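The Weight of a Key Ring

I have lived in Zamholm for long enough to own keys to four doors, and I carry the means of opening rather more than that. My key ring has been growing since I first signed a lease, in 2000, and it has never once gotten smaller. Things go on. A gym fob went on. The tag from a storage unit, number 3710, went on and stayed there after the unit was given up, along with the padlock key, which now opens a padlock in a landfill.

One October evening I put the whole arrangement on the kitchen scale, next to an onion. The onion lost.

There is a school of thought that a key ring should hold three keys and fit in a coin pocket. The people of this school wear slim trousers and can find their car. The rest of us belong to the other tradition, in which rings are hooked through rings until the original one can no longer be identified, and getting the mailbox key free costs a thumbnail.
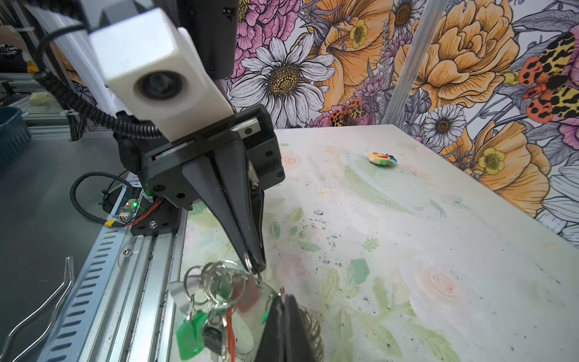 What fills a bunch up is seldom keys. It is tags. Somebody at a hardware store persuades you that green will mean the back door and red will mean the office, and for a week you are a person with a system. Then the back door gets a new lock, the green tag stays where it is, and from then on green means nothing. I have a yellow one that I believe was once the bicycle.

Fobs are worse, being mysterious. A key at least has teeth, and you can try it in things. A fob is a lump of plastic that either opens a parking garage or doesn't, and the only way to learn which is to drive to the garage. The management company at my old building, Landance, charged me 40 dollars for a replacement and never asked for it back. I feel I should keep it until they do.

Split rings deserve a word too. They are cheap, they are nearly indestructible, and they were plainly designed by someone with no fingernails to lose. I have opened them with a butter knife, a staple remover and, on one low afternoon, another key, which bent. It was the key to the front door.

And then come the ornaments. I used to think a keychain charm was something you grew out of, like stickers. I now have three. They are bought on vacation, or at the register, or for a niece who turns out to have one already, and they do have a use: a cheerful lump is easy to feel for at the bottom of a bag. The gift shop on Campos Street has a rack of 30 different ones by the door, and I have never seen anybody walk past it without giving it a spin.
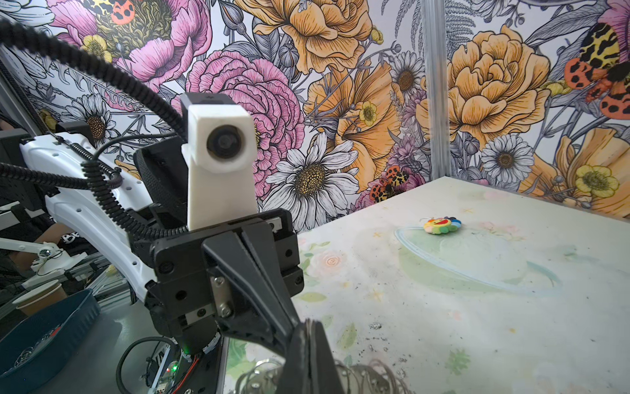
A smiling flower keychain with rainbow petals, on a mat printed with pastel flowers and stars.

My own attempt at reform took most of a Sunday. I spread everything on the table and made two piles, one for keys I could name and one for keys I couldn't. The second pile was larger and, I have to say, better looking. There was a small dark one with a round head that might be for a suitcase, a diary or a radiator. I tried it in the suitcase.

The second pile went into a jar that used to hold Nadia apricot jam. The jar is on top of the refrigerator. I took the small dark key back out of it on Tuesday, in case of the radiator.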